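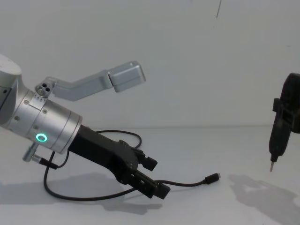 I met the woman who runs the repair counter at Stoller over coffee in Brorton, and she'd brought her own mug (the café ones are too small, she says). She's been fixing radios, lamps and the odd toaster for years, and I wanted to know how she got started.

"My aunt's radio died and I was too cheap to buy a new one," she told me. "So I opened it up on the kitchen floor. Took me all of October!"

These days the ledger stands at 1,554 repairs, and she still writes every one in by hand — in pencil, which I loved.

So what breaks most? "Cords," she said, before I'd even finished asking. "People yank them out by the wire. I've told customers that 3,000 times."

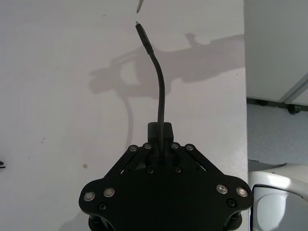
A black cable and its plug.

I asked if she'd ever move the shop over to Haldane, where the rents are lower. She pulled a face.

"And leave my window? I get the sun until four in the afternoon."

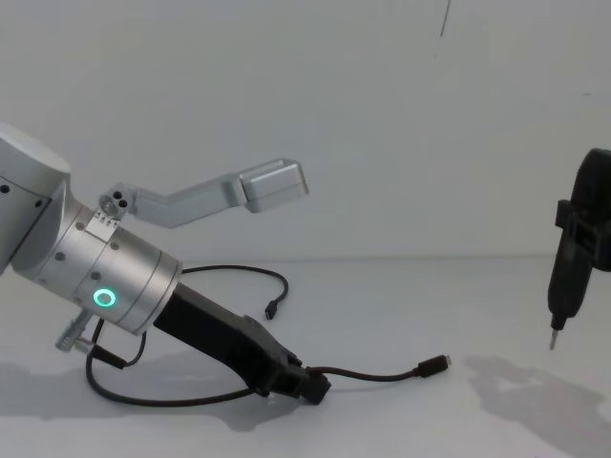
She does think about taking on an apprentice, though, someone patient who doesn't mind dust. Then she finished her coffee, looked at my phone charger and told me to stop bending it like that.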